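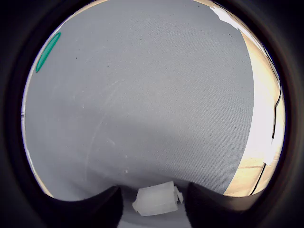
What does an RSS feed do for a small website? It puts your newest posts in a plain list that other programs can check, so readers get them without coming back to your page.

Chapter 2
Feeds and Readers

Quick start. One file, kept on your server, usually XML. Title, link, short summary for each post – thats most of it. Keerthana Kurup's recipe site, Surkley, keeps 20 items in the feed and drops the oldest when a new one goes up. Summaries or full text? Your call, see 2.2. Before reading on, find the feed adress of a site you use and open it in a plain text editor.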